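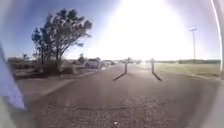
# Running a Small-Press Reading Day: Project Report

Our group wanted to find out if a town the size of Hondby would turn up for a day of ghost stories read out loud by the people who wrote them. We picked a Monday in September, booked the upstairs room at the Negash tea shop, and got eight writers from the student press, Drustano, to say yes. We were so excited that we designed the poster before we had a program!

## Planning

Drustano printed 240 copies of *Stalludar*, the anthology we put together last term (paperback, one story per writer). The room holds 50, so we split the day into morning and afternoon sessions with a long signing break in the middle. Flyers were the cheapest part. We handed out 600 of them at the library, the record store and the bus stops along the coast road.

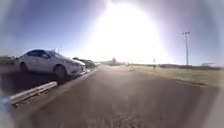
*Parked beside the road, behind the guardrail.*

## The readings

Both sessions filled up, and people stood at the back for the last story in the afternoon. We had planned 20 minutes per writer, which was too long for some pieces and too short for the one with voices in it – that one got the biggest applause of the day. Next time we would ask for exact reading times in advance, and we'd test the microphone with the coffee machine running.

The signing break was our favorite part. Readers wanted to talk about which stories scared them, and a few bought a second copy for a friend.

## Feedback

We left comment cards on every chair, and most came back filled in.
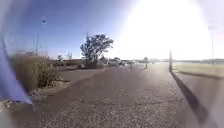
One card said the morning stories were stronger but the afternoon crowd was more fun, and asked if we could mix the running order so the funny ones didn't all land before lunch. Several others wanted an evening session. We would love to try that, with lamps instead of the ceiling lights and a shorter list of readers.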